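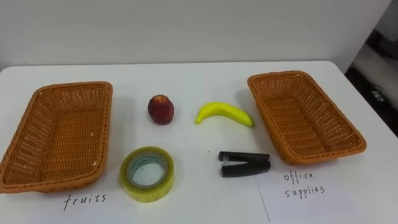

Chapter 11
Setting up a sorting cell, and keeping it that way

I've put this chapter off for two editions, mostly because my own habits in this area used to be terrible. I could tune a controller all afternoon and then lose the next morning to a table that had been nudged by somebody's hip. If you've come straight from Chapter 10 with a working grasp planner, well done, and please leave it alone for a while. We're going to talk about tables, baskets, cables and knuckles.

Our cell all the way through is the Fliltden one: a humanoid on its feet, a white table, two wicker baskets and a few small things to sort. Fruit goes in one basket and office supplies go in the other. The baskets are labelled in black handwriting, and yes, plain handwriting is fine! I spent far too much of one winter printing labels in a nice font and it made no difference to anything.

What you should be able to do by the end

Lay out the table so that two people setting it up on different days get the same result.
Check a multi-fingered hand before the first cycle.
Route and look after the arm cable.
Write a log entry that the next shift can use.

11.1 The table comes first

Start with the baskets, since they take up the most room and everything else gets squeezed in around them. Put them well apart and leave bare table between the objects. My rule is that the open hand should be able to come down over any one object without a finger brushing its neighbour. Do this with the arm powered off and your own hand standing in for the robot's, and you'll find most of the bad spots in a minute or so.

Pick objects that fail in different ways. A round fruit wants to roll. A banana is long and curved, so it matters which way it's lying. A stapler is flat and dark and sits low. And then there's the roll of tape, my favourite, with a hole in the middle that gives the hand a whole extra way of getting hold of it (and a whole extra way of getting stuck).

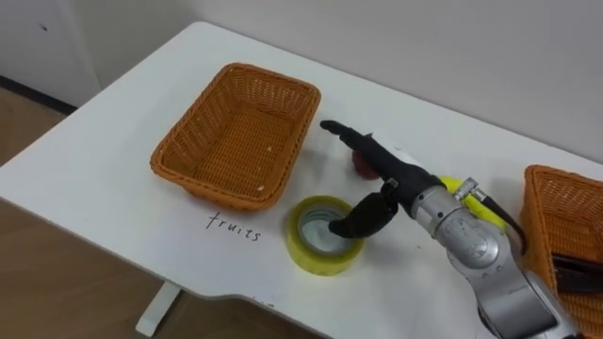

Figure 11.2 Thumb tip in the core of the tape roll.

Look at where the thumb is. A hold from the inside puts the load on one digit, and on our Flidero hands the thumb joint is always the first thing to go sloppy. When a tape pick starts to miss, I check the thumb before I so much as open the Nuvix console. Hold the tip lightly, rock it side to side, and compare it with the finger next to it. If there's play in one and none in the other, stop and go to the joint procedure in 11.4.

11.2 Checking the hand

I do this at the start of every shift, with the arm parked and motion disabled. It's a short list and I still use the printed copy.

Wipe the fingertips with a dry cloth. Dust builds up faster than you'd think.
Open the hand fully and look along the fingers from the side. One that sits lower than it should needs recalibrating.
Close each finger on its own, slowly, and listen. You'll get to know the normal sound.
Run one approach over a round object and stop above it, fingers spread. The hand should arrive level and with room all around.

That last check catches more than the other three put together. A small error at the wrist looks like nothing when the arm is parked, but stretch the arm out over the table and there it is, a fingertip touching down early and pushing the fruit instead of picking it.

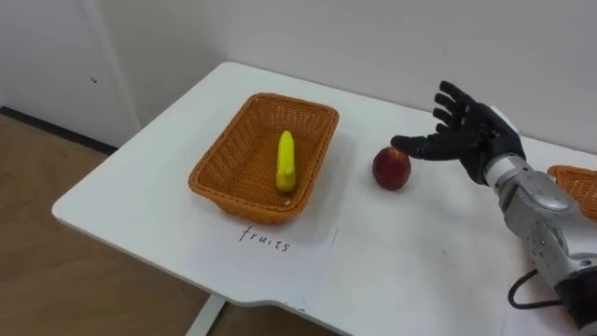 One reader of the last edition wrote to tell me the hover check was a waste of time on a well-calibrated arm, and that once a month was plenty. Fair enough, and on a bolted-down industrial arm I'd probably agree. But our log for this cell runs to 1,019 cycles, and the drift in it doesn't wait for the end of the month. A standing robot shifts its weight, and the shoulder goes along for the ride. I'd still check every shift. You can always relax later, once you have your own numbers to argue from.

Write the result down even when it's dull. "Hover level, thumb firm" is a perfectly good entry. I also note which colour cloth I used, a leftover from the Michiels workshop where I learned this stuff, and I can't seem to shake it.

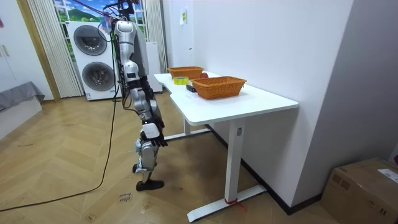 11.3 Tether, cable and floor

Step back from the table now and look at the whole robot. Begin at the top. The overhead tether should be attached and clear of the head before you enable the legs, and you should follow it up with your eyes to the anchor every single time. Next comes the long black cable at the back. Let it loop down to the floor with some slack, then lead it away behind the robot, well clear of the feet and of wherever you plan to stand.

Exercise 11.1 Set up the table from your own written notes, then hand the notes to a classmate and leave the room. Measure how far each basket ended up from where you had it, and fix the notes before you touch the table.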